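I own 30 kitchen towels and one good mat, and the mat does all the work.

It's a big quilted thing with rounded corners, beige in the middle, teal and salmon-orange around the outside, with gold rope and chain winding through the border like the lid of a fancy cookie tin. My sister-in-law, Ilaria Caruso, brought it over in March and told me it was for "special occasions." I put it down that night and have been cleaning on top of it ever since.

My case is simple. Every home needs one surface that is too nice for the job it does. The design magazines want you to hide your cleaning stuff in a closet, in matching bottles, behind a door that closes without a sound. Fine. I tried it. I cleaned the stove twice that spring, because the spray was in the closet and I was not.

Now the spray lives out in the open. It's purple, it came from the discount bin, and it goes with nothing I own.

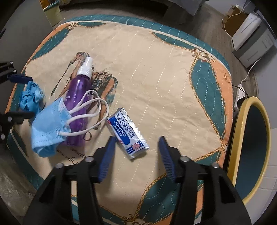 Guests have opinions. Hélder Leitão, who lives upstairs and irons his pillowcases, thinks a mat with a picture and handwriting on it deserves to be framed, or at least kept away from chemicals. I asked him to read me the handwriting. He got as far as "velit" and went quiet. It's the fake Latin that printers use to fill up space, in lovely cursive, on a mat somebody wants me to treat as an heirloom. I can't be expected to show more respect for the text than the person who picked it.

Besides, quilting is for use. All those wavy lines of stitching hold the layers together through washing and dragging and being sat on by people who were told not to. A quilted mat that never gets touched is a very soft poster.

I looked up what a proper "cleaning station" costs from a company called Narine – 201 dollars, before you buy anything to clean with. For that you get a tray. It has a rim. I'm sure it's a fine rim.

Ilaria is coming to dinner on 31st May. I've been told to expect a second mat.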